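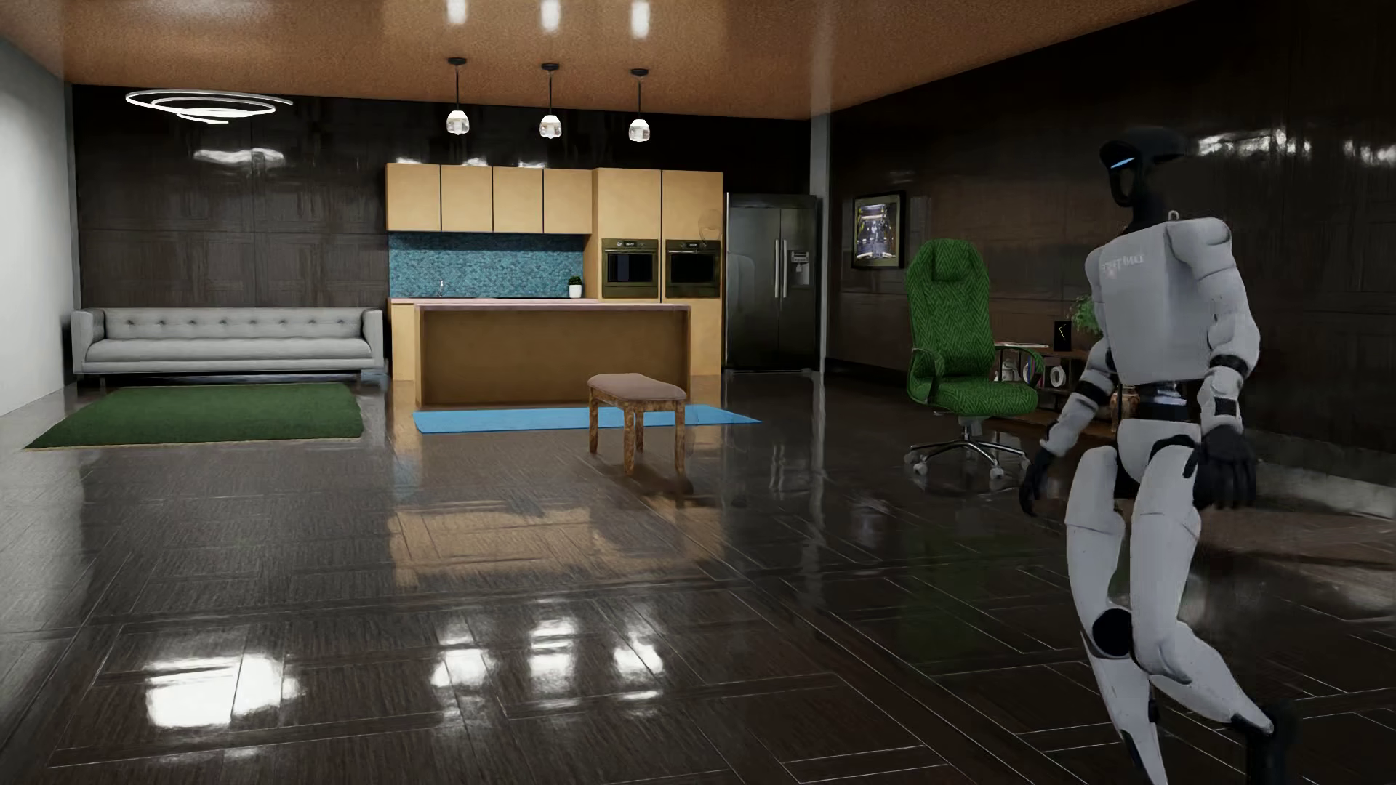 Do I need the Sirnico timing app to run a sparring round? Only if you want the rounds logged; the wall unit keeps time without it.

4. Setting up the round timer

The box promises a four-step setup. Count on six.

1. Mount the Drurnura wall unit where both corners can read it. The maker claims it is legible from anywhere in the gym. Check for yourself from each stool.
2. Plug it in and hold MODE until the display blinks.
3. Set the round length. The factory setting is 2 minutes, whatever the packaging says.
4. Set the rest period and press SAVE. The unit won't remind you.
5. Set the ten-second warning to HIGH. LOW is supposedly for quiet gyms, and we have yet to box in one.
6. Run one full round and one rest against a stopwatch before anyone gloves up.

Note: "Smart Rest" is said to adjust breaks to the fighter's effort. Fumiko Aoki tried it at the Brasemville club in May and saw the same break every time – leave it off.

Caution: Do not hang the unit from the ring ropes or a heavy bag frame. Unplug it before opening the back cover.

If the bell drifts again after a reset, replace the power adapter first.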